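Wallpaper and Household Paper: Storage Damp in Rented Flats
Joris Mulder, Brostthorpe

2. Method
Moisture was logged in 12 flats in Nunmont for 5 weeks. Wall covering type was noted at each visit — painted, papered or bare.

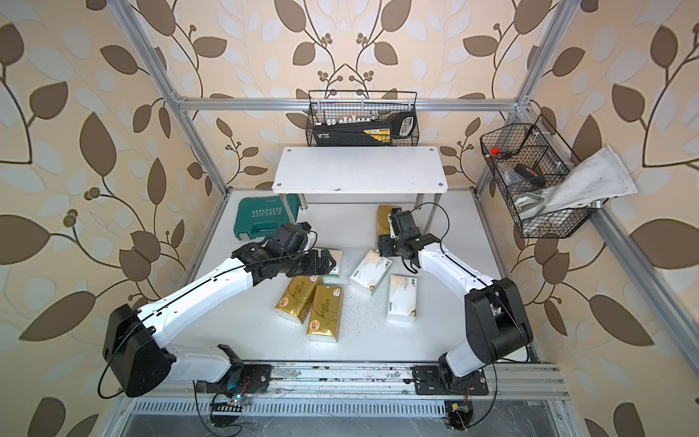 Fig. 1. Leaf-patterned wallpaper, beige ground.

Papered walls were read at three heights with a Redow pin meter.

3. Paper goods

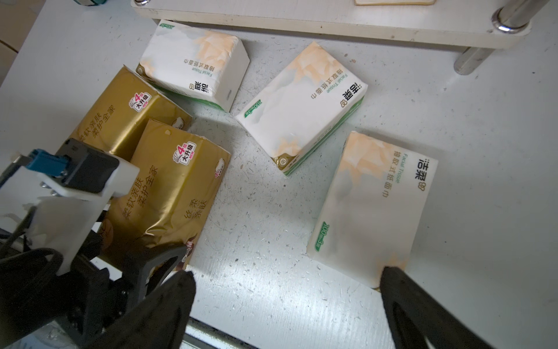

Reading time: 3 min

Soft packs of facial tissue were weighed before and after storage. Mass gain was highest in cupboards on outside walls. Two readings from the Nijs block were discarded.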